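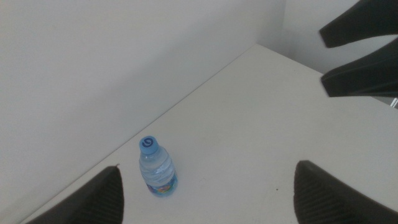 What does the Warnovell finger kit include?
Two ribbed gripper fingers, the mounting screws, a wrist camera bracket and a printed setup sheet.

Flistholm, 21 Oct 2018 - Prydderch today opened orders for the Warnovell finger kit, a replacement set for two-arm bench robots that handle small packaged goods such as bottled water. Each finger carries fine parallel ridges on its inner face. The kit fits both arms and needs no change to the control software.

The fingers are rated for 2000 hours of use between pad inspections. Trial units have been running at the company's Nusel workshop since September. Changing a pair takes nine minutes with a hex key.

Kits ship from Flistholm in boxes of one pair. Two-arm stations require two boxes. Spare screws and brackets can be ordered separately. Drawings and load tables are available from the Prydderch sales desk on request.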